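Company > About Us > Who We Are

Lowther Boxing Promotions is a small company which organizes amateur and professional boxing evenings in Parport and the towns near it. Cengiz Avcı started it after many years as a trainer. In the beginning he had one rented ring and a list of phone numbers, and the first show was held in February, with snow outside and 200 people inside.

Today we work mostly in Nedomton Hall. Our biggest evening until now sold 1,813 tickets, and we still put the chairs close to the ring, as our public likes it. Between the fights there is live music, usually rap or soul from local artists. Some of them also box with us — it happens more often than you would think.

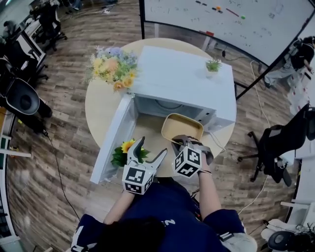 Photo: Glenys Gilchrist

Vaughan Cartwright makes the matches. He speaks with each gym himself and does not accept a fight when the difference in experience is too big. Clem Rakena is responsible for the licenses, the medical papers and the weigh-in. If you are a boxer and you have a question about your documents, please write to Clem first.

Cameron Rutherford takes care of the music program and the ring announcers. Artists can send him 2 songs and a short text about themselves. He listens to everything, but the answer can take a few weeks.

Our office is on the first floor of the Atbridge building, next to the bus station. Visitors are welcome on weekdays in the afternoon — in the week of a show it is better to call before you come.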